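The long way round to a decent cup of tea

Posted August 13, 2020

I've been meaning to write this one for weeks, ever since a reader called Folasade Uzor left a comment asking how I make my tea, and I told her I'd answer properly.

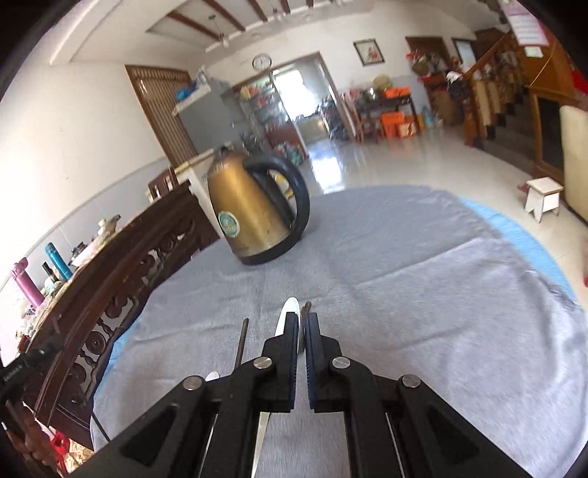
So, Folasade, I'm sorry it has taken me so long, and I'm afraid you're going to get my whole life story along with it. Put your feet up.

I grew up in a house where tea was made in a big brown pot at six in the morning and then topped up all day by whoever walked past. By four o'clock it was the colour of a garden fence and tasted a bit like one too. My mother drank it with three sugars and thought it was marvellous. I thought all tea was like that until I was nineteen and went to stay with my friend Damilola Yusuf, whose grandmother took the leaves out after four minutes and poured the first cup for the guest. I remember sitting there at her table with this clear, bright, reddish stuff in front of me, wondering whether it was rude to ask what it was. It was tea! Just tea, made by somebody who was paying attention.

I wish I could say I changed my ways on the spot, but I went home and carried on with bags in a mug for another fifteen years or so. I had babies, I had a job with an early train, and most of what I drank in those years was lukewarm and found on top of the washing machine.

What brought me back was moving here. Our street has a little grocer's on the corner, run by Waldemar Kaczmarczyk and his wife, and they keep the tea loose in tins behind the till. The first time I went in I asked for a box of bags and he looked so disappointed that I panicked and bought 145 grams of something smoky instead (I'd asked for "a bit" and that was what came off the scoop). I didn't have a strainer. I made it in a jug and poured it through a clean hanky, and it was lovely, and the hanky has never recovered.

Anyway, Folasade, you wanted to know how I do it. I use a small pot, because a big one makes me greedy and the second half stews. I warm it first with a splash from the kettle, swirl it about and tip it down the sink. Then one teaspoon of leaves for each person. My mother always added one for the pot and I've dropped that, though I still feel a bit guilty every single time. Water on as soon as it boils for black tea, and a few minutes later for green, which I used to scald and then complain was bitter. Four minutes for black, two for green. I don't use a timer, I wipe down the worktop, and when I get to the bread bin it's ready.

Milk goes in second in this house. My husband puts his in first and we have agreed to stop talking about it.

The water matters more than I ever gave it credit for. Ours is very hard, and I used to get that horrid shiny skin on top that sticks to the side of the cup. I've started filling a jug filter the night before and it has made such a difference, even if I do forget to change the cartridge. I also descale the kettle once a month with plain white vinegar, half and half with water, boiled and left to sit for an hour, then rinsed until the kitchen stops smelling like a chip shop. Oluwatosin Ugwu, who reads this blog from rather far north, tells me her water is so soft she has never descaled anything in her life. I'm trying to be happy for her.

I've been asked about biscuits as well, and I feel that's a post of its own, but for the record: a plain digestive with smoky tea, shortbread with anything light, and ginger nuts whenever it's raining. I won't have a custard cream in the house, only because I can't be trusted with them.

I've got a tin of Darjeeling put by from December that I've been saving for when we can have people round properly again. Damilola is first on the list. Her grandmother died some years ago, and we've promised each other we'll make it her way, with the first cup poured for the guest, and then argue about which of us is the guest.

Do tell me in the comments how you make yours, especially if you're a one-for-the-pot person. I'd like to pass it on to my mum.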